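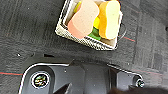 The lunch order problem

Picking up a rigid block is a solved exercise for most school robotics clubs. Picking up a slice of foam is less settled. The slice bends when it is gripped, springs back when it is let go, and looks different to the software each time it lands. For the past two terms the robotics club at Rilthorpe has worked on little else.

The task is called the lunch order. A set of toy sandwich parts starts in a basket on the floor. The arm must take out the parts named on an order card, in the right sequence, and stack them on a board. It is one of the set tasks in the Trurnmont student league, and in the last round few teams scored on it at all.

Ieva Šimkus, who teaches physics and runs the club, chose it for that reason. "We had done cubes for years," she says. "The students had stopped learning anything from cubes."

The club's approach is learning from demonstration. A student drives the arm by hand through a leader unit while the wrist camera and joint encoders record. Each run is stored as one episode. The episodes are then used to train a control policy, which maps the camera view and joint positions to the next short stretch of motion. No part of the grasp is written as rules.

By the end of March the club held 412 episodes. Of these, 227 passed review and went into training. The rest were dropped, mostly for long pauses, a second attempt at the same slice, or an operator changing their mind halfway. Review is done by a pair of students who did not record the run, and both have to agree. The rejected episodes are kept on a separate drive with a note of the fault.

The first policy was poor. It reached the basket reliably and closed the fingers at the wrong height, so that soft parts were pressed down and left behind. Brigitta Kaufmann, a final-year student who looks after the training runs, traced this to the demonstrations. Most operators had watched the arm from the side while driving it. They were using depth cues that the wrist camera did not have.

The remedy was a change of rule. Operators now drive from the wrist view on a monitor, with a screen blocking the arm itself. Recording slowed down a good deal and some students disliked it. The next policy closed at the correct height far more often.

"If you can't do it from the camera, the policy can't either," Kaufmann says. "We should have started there."

Three faults remain. Parts standing on edge against a basket wall are hard to separate, and the arm tends to take two together. The handles foul the gripper body on a low approach. And a part lying underneath another is often ignored, even when it is the one on the card. The club has dealt with the second by adding demonstrations in which the basket is turned before the run starts. The first and third are still open.

The gripper has had its own revisions. The early fingers were flat and stiff, and let foam slide out on the lift. The club tried ribbed pads, then a softer pad from Hubmann, then a narrower finger tip with the same pad cut down. The narrow tip gets between slices better but holds less well once it has one. Both are still in use, and the fastenings have been standardised so that a swap can be made between heats.

Software is kept plain. The club logs everything through Cluketti, a free tool that a former member set up, and trains overnight on one desktop machine. A full training run has to finish before registration, when the room is needed. This puts a limit on model size, and Šimkus has no wish to lift it. Students who wait two days for a result, she argues, forget what they changed.

Evaluation follows the league format: 20 orders, drawn at random, with the basket shaken and set down again before each. A dropped part costs a point, a wrong part costs more, and touching the arm ends the order. The club runs the full set before accepting any new policy – a slow business, and the part of the evening when most of the homework gets done.

The next league round is on Sunday, August 23, 2026. Rilthorpe will enter one arm and bring both sets of fingers. Kaufmann will have left school by then but is listed as team engineer, and the younger members are taking over the training logs from her one file at a time.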